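Home | News | Food | People | Your Area | Contact

A shoe repairer on heels, glue and when to give up

14 comments | Share

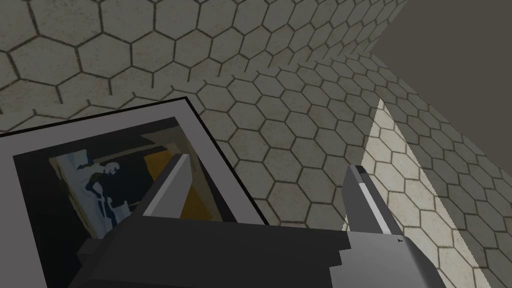
Most shoes come in a month too late, according to Edem Sarpong, and the month is what costs the money. A heel tip is a small job. Once the tip has gone and the owner has carried on walking, the heel block underneath wears away at an angle and has to be built up again before anything new can go on it.

"People say sorry when they put them on the counter," he says. "I don't need a sorry. I need them to look at the back of their shoes now and then."

Sarpong has run Trumusance, at 116 Station Road, for nine years. It is a narrow shop with the counter across the front and the workbench behind. He opens at eight, shuts at half past five and doesn't open on a Tuesday, which is when he does stitching work that he can't keep stopping and starting.

He learned the trade from an older repairer at Agbenyega, a shop on the other side of town that has since become a nail bar. He had gone in to ask for a Saturday job and was handed a broom.

"I swept for most of a year. After that I was allowed to take old soles off, but I couldn't put new ones on. I thought he was being mean. Now I think taking a sole off properly is half the job. If you rip it you lose part of the shoe with it, and then you're filling holes."

Some of the tools on his bench came from there, including two hammers and a last stand that he bought when the shop closed. He has replaced the handle on one of the hammers.

The work has changed a good deal. When he started, most of what came over the counter was leather office shoes and women's heels. Fewer people dress like that for work now. What he sees more of is walking boots and the sort of trainer that costs enough for the owner to want it mended.

Trainers are the hardest to give a straight answer on. A worn lining at the heel can be patched with thin leather and will often outlast the rest of the shoe. A split across the sole where the foot bends is another matter.

"I can glue it and it'll look fine on the shelf. Then you go for a bus and it opens up again. I'd sooner tell you at the counter."

He uses a glue called Gristik for nearly everything, and has done since his first week in the shop. Both surfaces are roughened, brushed with it and left until they are no longer wet to the touch, and only then pressed together. Customers who have had a go at home have usually skipped the waiting, he says, or used superglue, which sets hard and cracks as soon as the shoe bends. He then has to grind it all off before he can begin, and he charges for the time.

"I don't mind people trying. I'd just like them to stop after the first try. The third layer is the one that makes me cross."

His heels and half soles come from Drullico, a supplier he has stayed with through two price rises. Cheaper rubber can be had, and he tried it one winter. It wore down quickly and went slippery on wet pavements, and he ended up replacing several pairs at his own expense. He has not tried it again.

Prices are on a handwritten card by the till. A full leather resole is £80, and he says that figure makes some people pick their shoes up and leave. He doesn't argue with them. A resole takes up a good part of a morning if the welt needs work as well, and he thinks it is only worth doing on a shoe that was well made to start with.

How does he tell? He bends the shoe, looks at the join between the upper and the sole, and feels inside for the insole board. If the board has gone soft or broken across the middle, he generally says no.

"There was a man with his dad's brogues. The board had gone, the lining had gone, and they were a size too small for him anyway. I told him to polish them and put them on a shelf. He did wear them to a wedding, I believe. He said his feet hurt."

Uncollected shoes are a nuisance in every repair shop. Each job gets a paper ticket with a number, and the owner keeps the other half. Ticket 2581 is the one he mentions first. It belongs to a pair of long brown boots that were resoled, had a zip replaced and were never fetched. He has rung the number on the ticket several times and it no longer connects. The notice on the wall says goods will be disposed of after six months, but he finds that hard to do with boots that good.

"I've moved them from shelf to shelf. They've been stuffed with fresh paper. They're in better nick than mine."

His own shoes, he admits, get done last. On the day we spoke he was wearing a pair of black work shoes with one lace knotted in the middle where it had snapped.

Asked what people could do at home to save themselves a trip, he keeps it short. Undo the laces before taking shoes off, as treading down the back is what ruins the heel stiffener. Let wet shoes dry away from the radiator, with newspaper in them, and change the paper once it is damp. Leave a day between wears if you own another pair. He is less bothered about polish than people expect, and thinks a plain cream every few weeks will do for most leather.

The busy stretch begins in September, when the boots come out of cupboards, and goes on until Christmas. May is quiet apart from wedding shoes, many of which need stretching and nearly all of which are wanted by Friday. He would like to take on someone young to train, and has had a couple of people in for a trial week. Neither stayed. He would start the next one on taking soles off, he says, though he does his own sweeping now.

14 comments | 37 shares

We use cookies to improve your visit. Accept all | Manage settings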